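Brilico to open Levwood restaurant in August

11th February

Brilico, the restaurant and bakery business based in Cavton, will open a new restaurant in Levwood in August. It will be called Taşdemir and will serve Turkish food cooked over charcoal, with its own bread oven and a separate counter for takeaway.

The restaurant takes over the ground floor of the former carpet showroom on the corner by the Levwood bus station. The space covers 1,317 square feet, including the kitchen. Work on the extraction system and the new shopfront begins next month, and the upper floor will be used for storage and staff changing rooms.

Taşdemir will be open for breakfast, lunch and dinner. Breakfast will be served until late morning and will include menemen, white cheese, olives, honey, and simit baked on site. The main menu is built around the grill: lamb shish, chicken wings, adana kebab and whole sea bass, all served with bulgur or rice and a chopped salad. There will be 9 cold meze, most of them suitable for vegetarians, and a lentil soup that stays on all year.

Bread is made through the day. The oven is being built in the front window and can bake 400 flatbreads in a day, some of which will be supplied to the existing Brilico bakery in Cavton. Pide and lahmacun will come from the same oven and can be ordered at the takeaway counter without a booking.

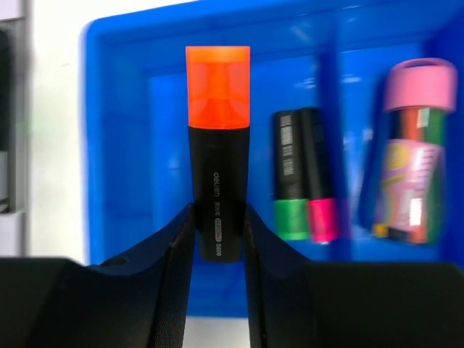
Bookings and walk-ins

Tables can be booked online or by telephone from the start of July. Part of the dining room will be kept for people who walk in, and the breakfast service will not take bookings at all. Groups who want the long table at the back will be asked to choose from a set menu -- there are 2, one with meat and one without.

The restaurant will have step-free access from the street and an accessible toilet on the same level. High chairs will be available, and children's portions can be ordered from most of the grill menu.

Jobs

Brilico is recruiting for kitchen, counter and front-of-house posts, full time and part time. Grill and bakery staff will train in Cavton before the opening. Previous experience of Turkish cooking is useful for the grill posts but is not needed for the others. Application forms can be collected from the Cavton bakery or requested through the Brilico website.

Opening hours, prices and the full menu will be published before bookings open.

ENDS

Notes to editors

Brilico runs a bakery and a café in Cavton. Taşdemir will be its first restaurant in Levwood.

Press enquiries: the Brilico press office, Cavton.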